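Minutes of the soft goods floor meeting, Honurent returns and repack, December
Held in the lunch room, 2:15 pm start. I-hsuan Ko in the chair and also on the minutes, so please be kind about the spelling. Day shift, most of afternoon shift, and two from the office who came down for the Oramau item and were good enough to stay for the rest.

**1. Last month's minutes**

Accepted, with one correction. The new mats went down at benches three and four, not at the loading door as I had written. The loading door is still waiting for its mats and would like everyone to know it.

**2. How the Oramau cell is going**

This took up most of our time, and fair enough. The cell has now had its first full month on plush, doing the pick and place from the white table into the totes for repack. It handled 1088 toys over the month, nearly all of them on day shift. Afternoon shift pointed out (with some feeling!) that they only get it after the changeover clean, which eats into the time it has left.

The long-bodied animals are going well and so are the small rabbits. The toys that still need a hand are the ones in clothes, as the fingers will sometimes take hold of a shirt or a hood and leave the animal behind. Dirulach have asked us to put these in the grey tote with a note saying what the toy was and which way up it was lying. There were 67 notes in the tote at the end of the month, several of them very detailed indeed, and Dirulach have said thank you for all of them. If you can't think what to write, the type of toy and "grabbed the shirt" is plenty.

A few people asked whether the notes are being used to score anybody. The office said no, they go to Dirulach and to the binder beside the cell, and there are no names on them. I-hsuan asked for that in writing and the office agreed to put it up on the board.

**3. What it means for the benches**

A long talk, and a good one, and I have tried to get down the main parts of it.

- Hours. No change to anybody's rostered hours up to the end of the current roster. The office could not promise past that, and several people said they would sooner hear that plainly than be told a nice story. The question comes back to the next meeting.
- Bench work. With the cell doing the first lift, more of the day is now checking seams, tags and stitching, plus small mending. Some of us are very happy with this (it's the part of the job a lot of people came for) and some find it hard on the eyes and neck by mid-afternoon. Rotation between checking and tote running will be every 62 minutes for now, which is an odd number, I know, but it is what falls out of the break times.
- Pace. The strongest feeling of the meeting was that totes arrive at the checkers in lumps. It's quiet, then there are four at once, and people feel they must race to clear them. Agreed that the checkers can call a hold on the cell whenever they have more than two waiting, and they don't need to find a lead first.
- Talking. It was said, and plenty nodded, that the old sorting table was where everyone chatted, and now there are people who hardly see one another until tea. Suggestion to turn the checking benches to face each other. Maintenance will measure up and see about the power points.

**4. Training**

The Wan course is confirmed, with 24 places between the two shifts. It covers starting and stopping the cell, clearing a stuck toy, and swapping the fingertips. The sign-up sheet is on the fridge. There was worry that the keen ones would fill it on the first morning, so half of the places will be held for anyone who hasn't worked at the cell yet. Paid time, including the travel. If you'd like to do it but the reading puts you off, have a quiet word with I-hsuan and we will sort out a buddy for you.

**5. Housekeeping at the cell**

Lint builds up on the fingertips and should be wiped off at each changeover with the dry cloth, and please not the cloth from the kitchen sink. Loose threads and hang loops should be snipped at intake where you can spot them. Keep mugs off the rails, thank you.

Dressed bears stay on the cell for another month with the notes going in as before, and we will look at the grey tote together before deciding whether they go back to being a hand job.
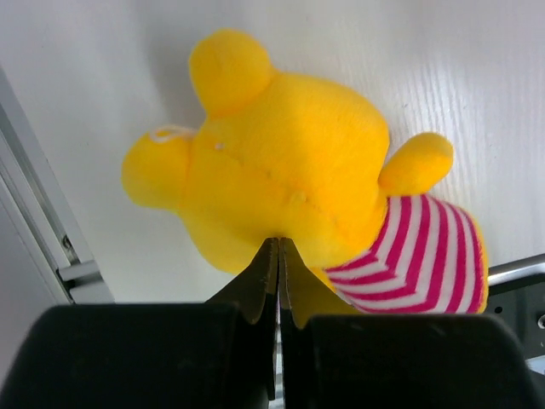
**6. Other business and next meeting**

The microwave has been reported again. Shift swaps over the holidays need to reach the office in writing, from both people swapping. Next meeting is in January, same room, same time, and afternoon shift are bringing the biscuits. Closed at 3:40 pm.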